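Tatik Home Handling Study
Minutes of the Working Group on Demonstration Collection, June

Present: Golshifteh Talebi (chair), Shahla Safavi (minutes), representatives of Rallatik and Azimi
Apologies: Tillis

1. Minutes of the previous meeting
Approved without change.

2. Progress of collection
Ms. Safavi reported that the garment set stood at 573 accepted episodes. Work with the two hand-held grippers on the bed surface was continuing, with long-sleeved tops as the current category.
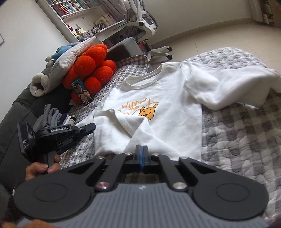
The group discussed the start and end of an episode. It was agreed that an episode begins when both grippers are in view and closes when both have let go of the garment. Episodes shorter than 8 seconds will be set aside for review by Rallatik.

3. Labeling
Azimi asked whether a second grasp on the same fold should be labeled as a new step. The chair ruled that it should, provided that the fingers have fully opened in between. The labeling guide will be amended to version 4. 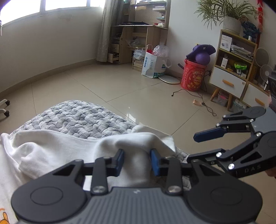

Reading time: 3 min

4. Variety of settings
Ms. Talebi noted that furnished rooms were to be preferred to bare ones for the training set, and that furniture should be left where the household keeps it. Rallatik asked that light-colored garments on light bedding be tagged separately, as the model's errors on fabric edges had been highest there. Agreed.

5. Actions
Ms. Safavi to circulate the amended guide.
Azimi to relabel the affected episodes.
Tillis to confirm storage for the next delivery.

The meeting closed at 4 p.m.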